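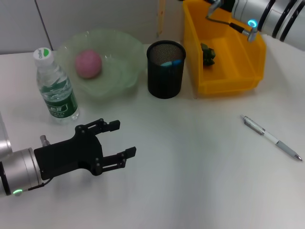 Zaltow tests whether two-armed robots can do small chores at home and on the shop floor. We started with one bench and one question from a parts supplier: can a machine put a table in order? The work is still mostly pens, cups, a bowl with a ball in it and a yellow bin, and a single pen lying flat can take up a whole morning.

Last year we logged 2,669 trials. Of those, 1,390 ended with every item where it belonged.

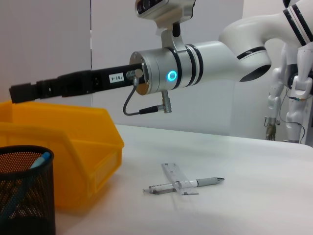 Pen, ruler and parts bin on the test table.

What we test

Sorting into bins, clearing desks, moving bottles. We do not test stairs, stoves or anything with a blade.
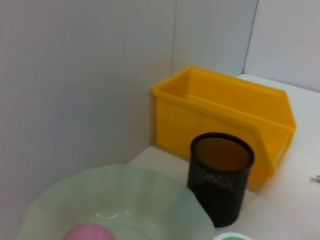 Where things stand

Sorting is close to useful. Folding is not. Our Detus trial covered 284 chores, and a person was faster at all of them. Bottles are harder than they look,
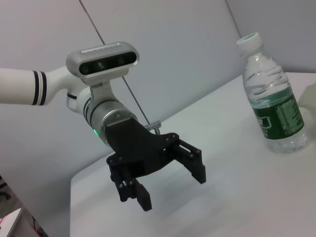
and a soft one that is half full behaves differently from a full one. We publish the failures with the rest. Visits are on Monday afternoons; write to the Oshima office first.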